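Berkodora Double Sink, Model 2950
User Guide, Section 14: Daily Use and Care of the Basins

14.1 Before the first washing-up

1. Remove all protective film from the steel. Film that stays under the strainer will hold dirt.
2. Wipe both basins with warm water and a little dish soap. Do not use powder.
3. Dry with a soft cloth, always in the direction of the brushing.
4. Open the faucet and let the water run for a short time. Look under the sink for drops at the connections.

Note: The spray head pulls out of the faucet neck. Guide it back by hand and do not let it fall into the basin.

14.2 Washing dishes

1. Take food remains off the plates before they come near the sink. Small pieces of wood, bones and fruit stones must not go in the drain.
2. Stack the dirty dishes on the counter at one side, with the big plates under and the bowls on top. Chopsticks and spoons can lie in the upper bowl.
3. Use the large basin for washing. Keep the small basin for food which must be rinsed or which is waiting in its bag.
4. Keep the soap and the sponges on the back ledge, where they can be reached with one hand.
5. Check the strainer and the floor of the basin before you fill it with water.

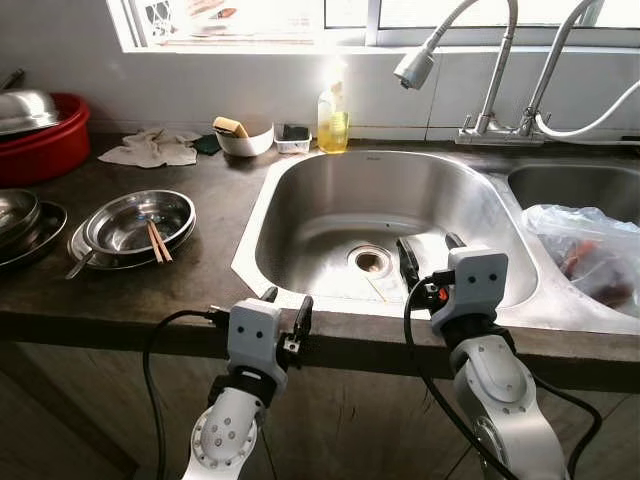 The Putus customer forum wrote to us on point 3 that in a small kitchen the second basin is always full before dinner, and could the guide please say whether raw food may stay there while the dishes are washed next to it. It may stay for a short time, if the bag is closed and no soap water can splash over the divider. Raw meat is better kept in the refrigerator until the washing is finished.

Caution: After raw meat or fish, wash the small basin and the divider with hot water and soap before you put any other food in it.

14.3 Cleaning the strainer

1. Wait until the water is gone.
2. Lift the strainer straight up and empty it in the trash.
3. Brush it under running water from both sides.
4. Put it back and press lightly in the middle.

Caution: Never clean the strainer or the steel with chlorine bleach. Spots caused by bleach are not covered by the guarantee.

14.4 Sponges and cloths

Keep each sponge in an open bowl or container, and pour the water out of it every evening. Cloths should be hung up to dry. A wet cloth that is left on a dark countertop overnight can leave a pale mark.

For replacement strainers, order part 200 from Baert. For model 3000 the strainer is different, see Section 15.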